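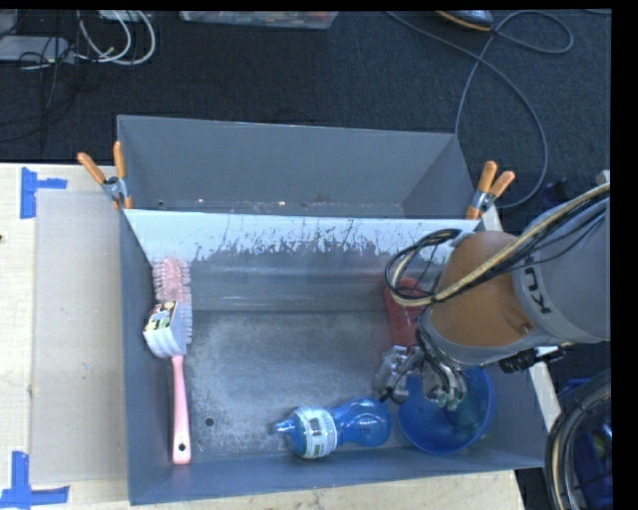
## Acta de la reunión de la Comisión de Enlace Parlamentario

**Fecha:** 2022-07-28
**Lugar:** sede de la agrupación de Tanasarn, sala de la segunda planta
**Preside:** Annelies Ortner
**Secretaria:** Kulap Ratanaporn
**Asistentes:** Waraporn Noiphan, Charoen Phromma, Waraporn Intarasuk

### 1. Acta anterior

Se aprueba por asentimiento, con una corrección en el punto 4: donde decía «grupo municipal» debe decir «grupo regional».

### 2. Acuerdo de investidura en la Asamblea de Trelton

La presidenta informa de las conversaciones mantenidas con la Unión Cívica de Vomura. Dicha formación ofrece su abstención en segunda votación a cambio de la presidencia de la comisión de presupuestos y de un calendario cerrado para la reforma del reglamento de la cámara. No solicita consejerías.

El Sr. Phromma considera asumible la primera condición y expresa reservas sobre la segunda, dado que la reforma exige mayoría cualificada y el grupo no puede comprometer un resultado que depende de terceros. Propone sustituir «aprobación» por «presentación y tramitación» en la cláusula tercera del borrador.

La Sra. Intarasuk pregunta por el alcance del acuerdo en materia de relaciones exteriores y de fondos comunitarios. La presidenta responde que el borrador no entra en ello y que cada grupo conservará libertad de voto.

Sometida a votación la enmienda del Sr. Phromma, queda aprobada con una abstención (Sra. Intarasuk).

### 3. Consulta a la afiliación

La secretaria da cuenta del censo cerrado, que asciende a 3.441 afiliados con derecho a voto. Los estatutos fijan la participación mínima en el 50 % para que el resultado sea vinculante; en la consulta precedente se alcanzó el 62 %.

Se acuerda celebrar la consulta en septiembre, con una única pregunta. La Sra. Noiphan redactará el texto y lo remitirá a los miembros de la Comisión antes de su publicación. La agrupación de Goltine ha pedido voto presencial además del telemático; se accede a lo solicitado.

### 4. Portavocía

Queda pendiente la designación de portavoz adjunto. Se han recibido dos candidaturas, que se trasladan a la Ejecutiva sin informe de esta Comisión.

### 5. Ruegos y preguntas

La Sra. Noiphan ruega que los borradores de acuerdo se distribuyan con la convocatoria. La presidenta toma nota.

El Sr. Phromma solicita que conste en acta su desacuerdo con las declaraciones a la prensa efectuadas antes de concluir las negociaciones.

Sin más asuntos que tratar, se levanta la sesión.

V.º B.º de la presidenta, Annelies Ortner
La secretaria, Kulap Ratanaporn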